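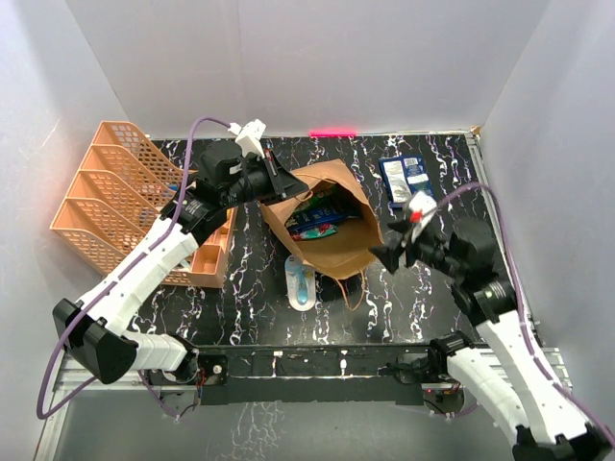 Identifying a Rodholm minimal synth cassette

Posted by Vulard Archive Desk, 4th June

Our lending collection has received a cassette credited only to Atley, with six untitled pieces for drum machine and a single synthesiser. The label reads Rodholm, catalogue number 162. We should be grateful for any information on the year of issue and on whether a vinyl edition exists. The insert gives no date and the recording is in mono.

Ochoa Records

Rodholm numbered its cassettes and its vinyl in one series, so 162 cannot also be a record. Atley made 3 tapes for the label, and yours is the second. It was issued in October, to judge from the label's mail order sheet, but our copy of the sheet has lost the corner bearing the year. The first tape is the better one, in our view. Side two of yours is mostly echo.

tapeloft

I had this one. Very cold sounding, good bass line on the second track. I think 1000 were made but I may be mixing it up with the compilation. Sold mine years ago, sorry.

Vulard Archive Desk

We thank both members for their replies. The item will be catalogued without a year for the present. Should any member hold a complete copy of the order sheet, a transcription of its last column would be welcome.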